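Two-Arm Operation of an Electronic Task Board
Student project report, Robotics Project Course
Group 3: Loltent

1. Introduction

In this report we describe the work of our group in the robotics project course. The aim of the project was to make a robot with two arms operate the controls on an electronic task board, and to measure how many of the controls it can operate in one run without help from a person. Our group has four members and our supervisor was Witold Wróbel. The group name Loltent has no special meaning, it was chosen in the first meeting and it stayed.

The same task was given to all groups in the course, but each group could choose its own method. We decided to learn the movements from demonstrations. Another group, Penrose, wrote the movements by hand as a list of positions, so at the end of the semester it was possible to compare both ways.

2. The task

The board has push buttons, toggle switches, a rotary knob and plugs with test leads. We divided the work into stages in this order:

Stage A: press the blue button, then the red-orange one
Stage B: move both toggle switches to the other position
Stage C: turn the green knob to a given number
Stage D: pull out one red plug and put it in the green socket

A run is counted as successful only when all stages are finished in order. If an arm pushes the board so far that the next control is out of reach, the run is stopped.

The board is not fixed to the table. This was a rule of the course and it made the task more difficult than we expected. Before each run we put the board in a slightly different place and turned it by a different angle.

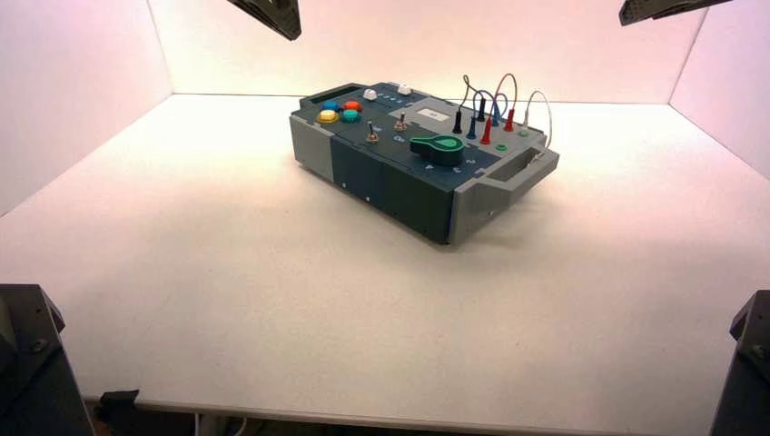

Page last changed: 19 February 2019

3. Method

We recorded the demonstrations by guiding the arms by hand through the stages. All recordings were stored with our own tool, Mikik, which saves the joint positions together with the camera pictures. After removing the recordings with errors we had 3051 short pieces of movement for training.

The first version of the controller used only one camera picture for the whole board. It could find the large knob well, but it often missed the toggle switches. The levers are thin and silver, and under the strong light in the booth they had reflections. We then added a second step – the program first finds the board and its angle, and after this it looks at a small part of the picture near the next control. With this change the fingers came much closer to the levers.

For the knob we had to choose where to hold it. It has a rounded shape with one narrow end, and we first tried to push on the narrow end with one finger. The knob turned, but the board turned also. In the final version one arm holds the gray end of the board with the handle, and the other arm grips the knob from above.

The wires were the hardest part. They stand up in loops above the plugs, and the gripper can catch a wire when it comes down from the wrong side. We changed the path so that the arm approaches the red plugs from the front. This solved most cases, but not all of them.

4. Results

In the final test we made 24 runs. Stage A was reliable and we did not see any problem there after the second version. Stage B failed mostly when the board was turned by a large angle. Stage C worked well if the board was held firmly. Stage D was finished in roughly half of the runs that reached it. The usual error was that the plug was tilted in the fingers and did not enter the socket.

Penrose was faster than us when the board was close to its standard position. When it was moved far from there, our method reached later stages more often.

5. Problems and open points

We lost almost two weeks because of a wrong calibration between the camera and the left arm. The error was small, and we looked for it in the training first. We recommend that the next group checks the calibration every morning with the Cinar test pattern that is kept in the lab cupboard.

We did not use any force measurement. For the plug it would be very helpful, as the program now cannot feel if the plug is in the socket or only on top of it. Two members of the group will continue with this point until June, and the tilted plug will be the first case they study.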